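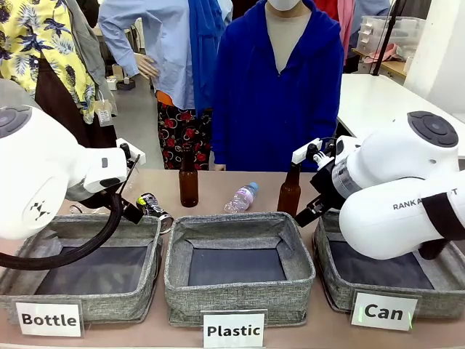

Stikerero: a collection of bin leaflet wording

Last updated 2025-11-11

Hello! Stikerero is a table of the things household recycling leaflets tell people to do with their rubbish, typed out by me, line by line, in the leaflet's own words. If a leaflet says "rinse and squash", the table says "rinse and squash". If it says "no pizza boxes (greasy)", you get the brackets as well.

I started it because I moved from one end of Dundanstead to the other and found that the yoghurt pot rules had changed halfway up the hill. I wanted to know when that had happened and whether anyone had ever written it down in one place. They hadn't, so I began collecting leaflets, and then I began typing, and it got rather out of hand.

What's in it

There are over 1,000 rows, taken from 91 leaflets. One row is one instruction about one item. A leaflet that says "tins, cans and clean foil" becomes a row for tins, a row for cans and a row for foil, all pointing back to the same sentence, so you can always glue it back together if you disagree with how I split it.

The leaflets are mostly from Dundanstead and the villages round it, with a good batch from Wastberg (more on those further down). They're the sort of thing that comes through the door folded in three, plus some calendars, bin stickers and a fridge magnet I was very pleased to get.

What's not in it: scans. I don't own the artwork, and some of the leaflets have a previous owner's address scribbled on them. Please don't write and ask for the scans, I will only say no and feel bad about it.

Files

leaflets.csv is the list of leaflets, with an ID, the place, the year if I know it and a line about what sort of thing it is.
instructions.csv is the main table, and probably the one you came for.
bins.csv matches the bin names used in each leaflet to a plain description, so that "the blue box" in one place and "Container B" in another can be compared.
changes.txt is my running list of corrections, newest at the top.

Everything is UTF-8 with commas between the fields and double quotes where needed. Open it in a spreadsheet if you like, but watch out for the year column, which some programs will try to turn into dates.

The columns in instructions.csv

leaflet_id: which leaflet it came from.
item: the thing, in my tidied wording. Always singular and lower case, so "drinks can", "jam jar", "crisp packet".
item_as_printed: the thing, in the leaflet's wording.
instruction: what you're told to do with it, word for word.
verdict: yes, no, or depends.
bin: where it goes, matching bins.csv. Blank if the verdict is no.
note: anything I wanted to say. Often nothing.

That's 7 columns. There used to be one called "mood", where I recorded whether the leaflet was being nice about it, but two people who tried the first version told me it was useless and they were right.

A word about verdicts

"Yes" and "no" are easy enough. "Depends" covers anything with a condition on it: clean only, lid off, label removed, no bigger than a dinner plate. I went back and forth over rinsing. Nearly every leaflet says to rinse things, and if I counted rinsing as a condition then practically the whole table would be "depends", which isn't much help to anyone. So rinsing on its own is a "yes". Rinsing plus something else is a "depends".

Greasy cardboard gave me no end of bother. Some leaflets allow it if you tear off the worst bit. How greasy is the worst bit? They don't say. All of those are "depends".

To squash or not to squash

This is my favourite part of the whole collection, so forgive me going on about it. Leaflets can't agree on whether you should crush a drinks can. The older ones in my pile are keen on it: stamp on it, flatten it, save space in the box. Some later ones ask you to leave it alone, and a good many simply don't mention it. A couple say to squash bottles but leave cans, and there's one from a village I won't embarrass that says "crush" on the front and "do not crush" on the back.

I haven't tried to work out who's right. I'm not qualified, and your own council's current leaflet beats anything I've typed. But if you want to look at it yourself, filter item to "drinks can" and read down the instruction column. It takes a few minutes and it's oddly gripping (well, I thought so!).

Foil comes with its own ritual in a lot of them, where you scrunch it up and see whether it springs back. If it does, it isn't foil and it goes in the rubbish. I've kept all the different wordings of that one because they're lovely. "Scrunch", "scrumple", "crumple" and "ball up" all turn up.

How I collected them

To begin with it was my own kitchen drawer, then my neighbours' kitchen drawers. After that I put a card up in the library and people were very generous, sometimes with things I hadn't asked for (I now own a great many old bus timetables).

The Wastberg leaflets came from Ingegerd Westerberg, who had kept every one since she moved into her flat and posted me the lot in a shoebox. She had also pencilled complaints in the margins. Those aren't in the table, with her blessing, though I did enjoy them. Some of her leaflets were printed in more than one language and I've only typed the English side.

A smaller group came from a clear-out at Ankrah, the print shop on the high street, which had proofs of several leaflets. A proof isn't always what went out, so those rows say "proof" in the note column. Leave them out if you need to be strict about it.

I typed everything by hand, then put it away for at least a night and checked it against the paper. In September I went through the entire thing a second time and fixed a lot of silly mistakes, mainly in the bin names. I'm sure there are more.

Things that might trip you up

Years are patchy. Plenty of leaflets don't carry one. If I could work it out from a calendar or a collection date I've put it in and said so in the leaflets file, and otherwise it's blank. A blank year means I don't know, so please don't fill it in with a guess and pass it on.

The places are lopsided. Dundanstead has far more leaflets than anywhere else for the very dull reason that I live there. Anything you work out about "leaflets in general" from this is really something about leaflets near my house.

Items overlap. "Plastic bottle", "milk bottle" and "shampoo bottle" are separate items because the leaflets treat them separately. If you lump them together you'll lose some of the oddities, such as trigger sprays, which get their own paragraph more often than you'd think.

Cartons are a mess. Some leaflets call them cartons, some use a brand name, some say "juice boxes", and some mean egg boxes! I've sorted out what I could from the little drawings next to the words. Check the note column before doing anything clever.

It's not advice. Please, please don't use this to decide what goes in your bin. Many of these leaflets are long out of date.

What you might use it for

I know of one person using it for a spelling and wording exercise with adult learners, and another who wants to look at how leaflets say "please". I'd love to see somebody draw a proper map of the yoghurt pot line. It would also do nicely as practice data if you're learning spreadsheets and are sick of made-up sales figures.

It wouldn't be any good for working out how much people recycle. There's nothing in here about what anyone put out, only what they were told.

Versions

Version 2 is the current one. It drops the mood column, adds the Ankrah proofs and splits "glass" into bottles and jars, which I should have done at the start. If you wrote anything against version one, the leaflet IDs haven't changed but the item names have, so you'll need to look over your filters.

Using and sharing

My typing, my notes and the way it's arranged are free for you to use however you like, with a mention of Stikerero if there's room. The wording on the leaflets belongs to whoever wrote it. I've kept to the short instructions and left out introductions, letters from the leader of the council and poems (there was a poem).

Corrections

Send me the leaflet ID, the row and what you think it should say. If you've got the same leaflet in your hand, even better. I get to these in the evenings and I'm slow over Christmas.

Still looking for: anything from the east side of Dundanstead before the wheeled bins came in, and the second page of the Wastberg garden waste sheet, which is missing from the shoebox.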